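Okay, thread on Momska, a town most maps leave off and I can't stop reading about. It's on the low side of the river, where the hills give up and the flat country starts. Population at the last count: 2585.

I went for two days and stayed for five. Long one, get a drink.
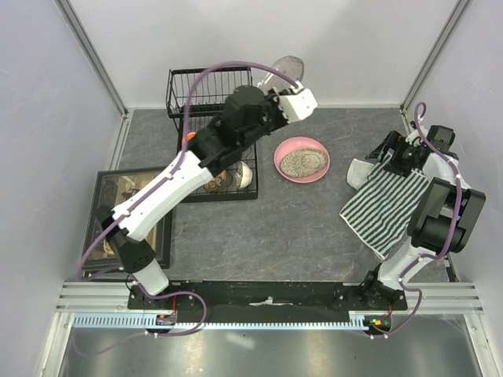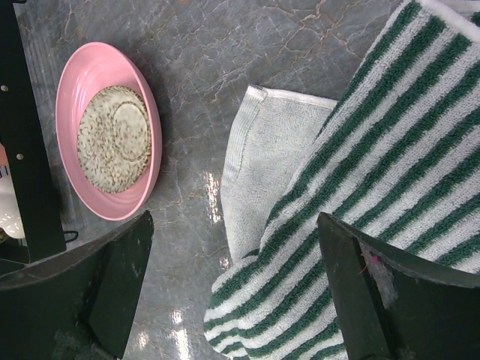

First thing to know is that there are really two Momskas. The upper one has the church and the school and sits on a gravel bank. The lower one is the old ferry side, one long street called Magyar Street, and it floods. Ask anyone which half they're from and you'll get an answer before you finish the question.

The name is a puzzle! The oldest spelling on paper is Momsca, then Mumska, then a clerk with terrible handwriting gives us something like Nonska for two generations. Gyula Orbán, who wrote the little town history, thinks it comes from a personal name. His neighbor thinks it's an old word for a wet meadow. They've been arguing it in the parish newsletter since before I was born.

And then the Traltodik. That's the side channel that leaves the river north of town, wanders off through the reeds and comes back in just below the ferry landing. On a modern map it's a thin blue squiggle. On the old survey sheets it's as wide as the river itself.

So the big question is whether the Traltodik USED to be the river. I'm now fully convinced it did, and I'll tell you why.

Look at the parish boundary. Everywhere else it follows the middle of the river. At Momska it swings off to the east and follows the Traltodik, every bend, for the whole loop. You don't draw a line like that along a ditch. The boundary was laid down when the main water was over there, and the river moved while the line stayed.

Second bit of evidence, the old ferry house. It faces the wrong way! The front door and the mooring stones look out at the side channel, 400 meters from any water a ferry could use today.

I walked out there with Ildikó Szűcs, who grew up on Magyar Street and knows every dry path through the reeds (I do not, as my left boot can confirm). Her grandmother called the Traltodik "the old lady" and the river "the young one." I nearly cried, that's the whole geology in two nicknames.

When did it switch? Best guess is one bad spring flood in May, in a year when the ice jammed late. The toll book has ferry income every week up to then, followed by a gap, and when the entries pick up again there's a new landing and a new toll. The ferryman also bills the town for rope. So much rope.

What happened to the town afterward is the part I love. The lower street had been the busy half, with the inns and the salt store. Once the river moved west, the upper town had the landing and the lower one had mud. By the next tax list half the salt dealers have an uphill address.

The salt store is still standing, by the way. Walls as thick as my arm is long, tiny windows, a roof that's been replaced more than once. It could hold nearly 1000 sacks. These days it has the town's chairs and the stage for the fair.

The railroad never came, which I think explains how much is left. The line was surveyed, there's a beautiful drawing of the station, and the money went to the next town over. Norbert Antal showed me the drawing in the town hall. It has a clock tower and tiny ladies with parasols. I want it on my wall.

If you go: the footpath around the whole Traltodik loop takes half a day. Take it clockwise so the sun's behind you in the afternoon. The bridge at the north end is narrow and a bit springy but fine. Herons everywhere.

Gyula's history is published by Omix, a small press two doors down from the bakery. They printed 100 of the first edition and those went fast. The second one came out on 25/09/2021 and has the fold-out survey map, so get that one.

Adding a correction already – Natalie Haslam points out that the boundary leaves the channel for one short stretch by the mill. She's right, I checked. The mill owner wanted his orchard in one parish and seems to have gotten his way.

And Fengying Tang asks if there are any other places where a parish line remembers an old river. Yes, loads! Send me yours, I'll add them under this post. I've got two more upstream from Momska that I haven't walked yet.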